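May, 9:40 at night

Too wound up to sleep, so I'm writing this at the kitchen counter with cereal. The arm goes onto our bench for real next month! We've been working in the simulator since winter and today the Plekatden job finally got its yes from upstairs.

For my own memory, this is how it has been until now. Every repaired unit at Roltcombe gets its buttons pressed by hand before it ships. Press, look, write it down, press again, 400 presses for a full check. I did 162 units last quarter and my right thumb still clicks when I open a jar. In all, the bench got through 2,363 units last year with 4 of us, and I don't think any of us would say the pressing was the part we were good at.

What we're good at is the odd ones. The unit that passes cold and fails after lunch. The one from the Cloltomby site that came back three times before somebody thought to try a different power strip. I've been asking for more hours on those since I started, and now I get them. From next month the mornings are mine for faults, and the arm gets the pressing.

It isn't all settled. The evening shift asked today whether the hours stay the same and got a yes for this year, which is a short kind of yes. I wrote that down because I want to ask again in the fall. And the pay grade for "cell operator" is still blank on the sheet. I'd like that filled in before I put the title on anything.

But the training! I thought I'd hate it, and I stayed past five twice this week because I wanted to see one more run. Ouali (the planning software, terrible name, lovely program) lets you move things on the table and try again, so I kept shifting the cardboard box to see what the arm would make of it. I learned more about reach in two afternoons than I did from the whole manual. I also got to say where things should go – my own bench, laid out the way I'd lay it out – and they wrote it down.

Must remember: ask about the stop button being on the left, bring the good chair back from storage, print the new check sheet with bigger boxes.

Saved these from the simulator before I logged off.
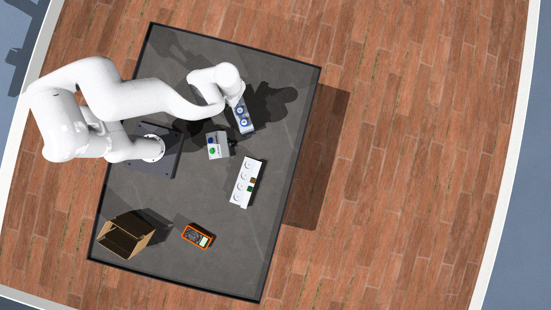
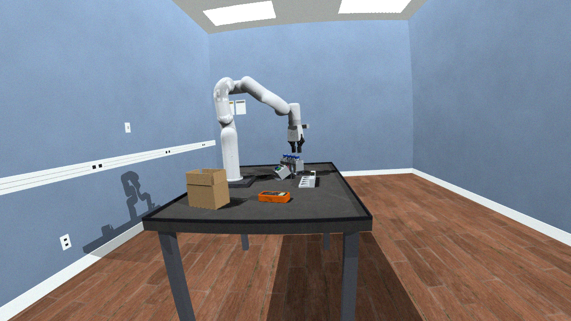
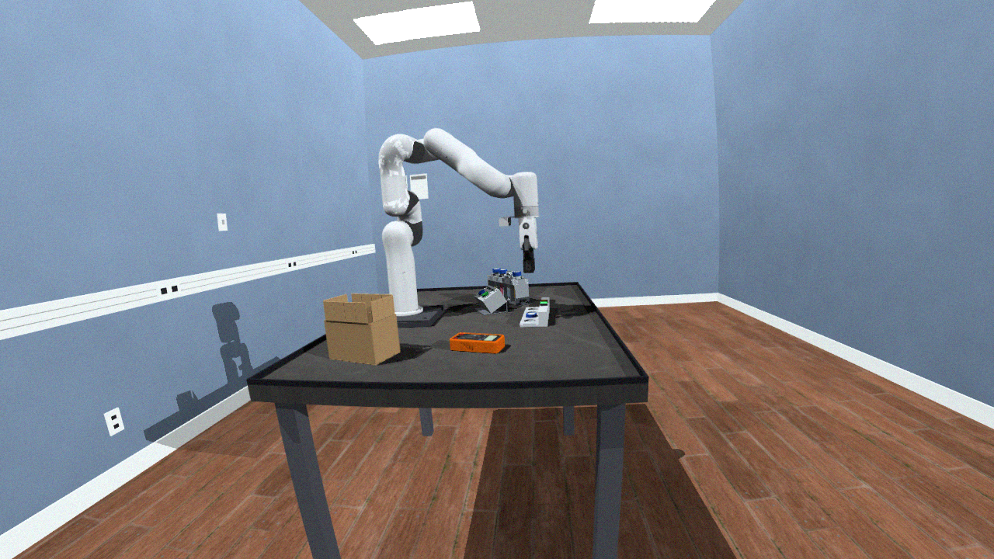

The arm over the simulated table, orange meter and cardboard box in all three.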